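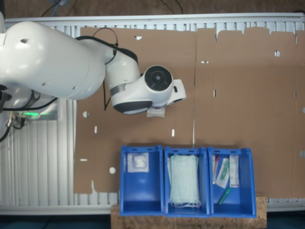

Nanami Imai reckons the subtitles are probably in the file already and my telly just isn't showing them, but I've tried that and got nowhere, so I'm throwing it open.

Background: I finally got hold of the Tornotov documentary, the one about the warehouse parties and the little labels that came out of them. It's 81 minutes long and nearly all interviews, in German, and my German stops at ordering a coffee. I bought the download from the Zomham shop in November and the page definitely said English subs included. What I got was one big video file and a tiny one ending in .srt. On the laptop the subtitles come up fine for the first bit, then they start to drift, and by the end people are laughing at jokes I haven't read yet. On the telly, nothing at all.

I've got mates coming over to watch it and I'd love not to spend the night translating badly off my phone. Any ideas? Happy to be told I've missed something obvious!

Miyuki Kamata
Two separate problems, I think. For the telly, the .srt has to have exactly the same name as the video, right down to the spaces and capitals, and sit in the same folder on the USB stick. Mine also wants subtitles switched on in its own menu every single time, drives me up the wall.

The drift is a frame rate thing. If it was a fixed gap the whole way through you could just nudge it, but yours gets worse as it goes, so the subs were timed to a version running at a different speed (25 frames a second against 24 is the usual culprit with European docos). Get a free subtitle editor, look for "change frame rate", try 25 to 23.976 and then the other way round if that makes it worse. Save it under a new name so you've still got the original.

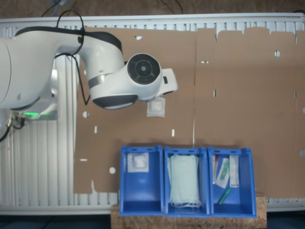 Once that's done, check a line near the start and another near the end. If both are out by the same amount, shift the lot by that much and you're home. Took me 10 minutes when I did it for a concert film, and 30 the first time because I kept going the wrong direction.

Vurnent
just watch it without, the music's the best part anyway

Tsuji
Had the same trouble with the same film! I emailed the shop and they sent a fixed subtitle file, so it's worth asking before you muck about with editors. The replacement had 930 lines in it, if you want to compare with yours. Still no captions for the song lyrics, mind you.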